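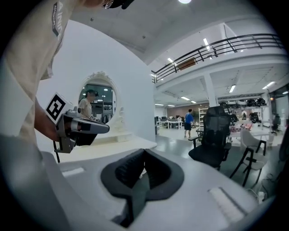

Do I need a handicap before the club will let me play in the Monday league?

Posted by Kátia Holanda

I moved to Brunodville in the spring and have been playing at the Bavidville course, mostly alone in the evenings. I usually shoot around 105. The league sheet by the pro shop says "index required" and the guy at the counter wasn't sure if that meant before signing up or before the first round. I have 7 scorecards saved but no one signed them. Do those count?

Annapurna Hegde

Before the first round. You can put your name down without one. Solo rounds don't count where I play, so your cards may be no good. Go out with another member, have them sign, and turn the card in the same day. It takes 54 holes in all, and you can do that in nines.

Ask for the league secretary — the counter staff change every season.

Pylyp Palamarchuk

just sign up, they never checked mine

Thaís Tavares

They do check now. Two people got moved to the guest list last October and their scores were thrown out. Also, the league plays from the forward tees on the back nine, par 70 for the full course, so write down which tees you used on each card. I left that off and had to redo one.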